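**Drindwood** is a walking area in low, wooded hills, known mostly for day trips. It lies between the village of Jellwood and the Bashir reservoir. Visitors come for the marked trails, a small waterfall and the old forestry road, which is closed to cars.

## Trails

The main route is the Jellwood Loop, which is 14 kilometers long and begins behind the village bus stop. Most walkers finish it in one day. A shorter path of two kilometers goes to the waterfall and back, and it is suitable for children. The highest point of the area, Semix Hill, stands at 1000 meters. The last part of the climb is steep and has no handrail.

## History

The forestry road was built to carry timber down to the reservoir. After the logging stopped, the road was used by hikers without any signs. The first trail map was drawn by Nermin Kurtuluş, a local teacher, and it showed 12 routes. Bukola Balogun later wrote a walking guide to the area, in which three of these routes were joined into the present loop.
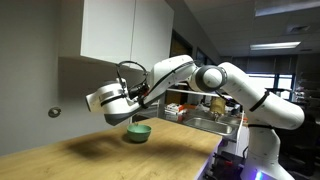
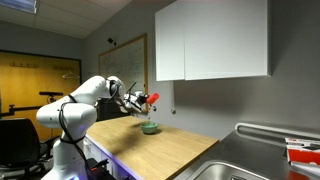
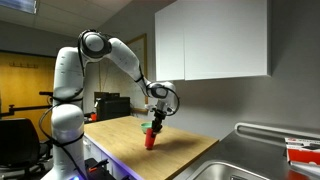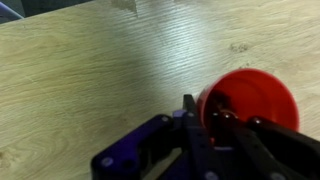 ## Access

A bus runs to Jellwood in the morning and returns in the evening. The campsite near the reservoir has 32 places and opens in June. Dogs are allowed on all trails, but must be kept on a leash near the water. The waterfall path can be closed after heavy rain.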